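Visit to the Baltlow Flour Mill and Test Bakery

Members of the Murow Regional Grains Association visited the Baltlow mill in March as part of the association's program on local processing. The purpose of the visit was to see how wheat grown in the district is received, graded and milled, and to discuss the terms on which smaller growers may deliver next season.

The mill receives grain from 63 farms. Each load is sampled at the weighbridge and tested for moisture and protein before it is directed to a bin. Visitors were shown the cleaning floor, the tempering bins and the roller stands, which were relocated from the former Zhuravel mill when that site closed. Tempering takes 11 hours for hard wheat. The sifters above were shut down for a change of screens and could be viewed from the gallery only.

Flour from every run is baked and assessed in the test bakery. Crumb colour, volume and crust are recorded against a reference flour, and runs that fall short are blended or sold as feed.
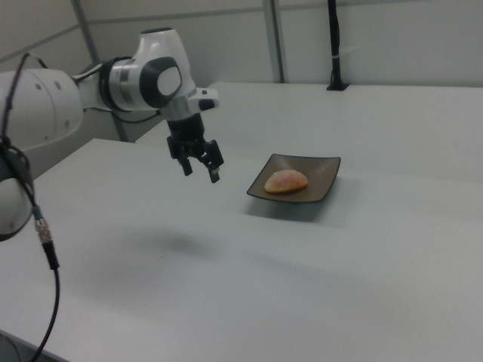

Growers would be better served if those baking results came back to them with the protein figures, one member from Hukiletti remarked, as a delivery may grade well at the weighbridge and still make a poor loaf. Mill management undertook to consider the request before harvest.

Discussion then turned to delivery terms. The minimum load remains at 70 tonnes, although neighbouring farms may combine deliveries of the same variety by prior arrangement. Storage charges are unchanged.

The association thanks the mill for its hospitality. Copies of the delivery schedule are available from the Murow office.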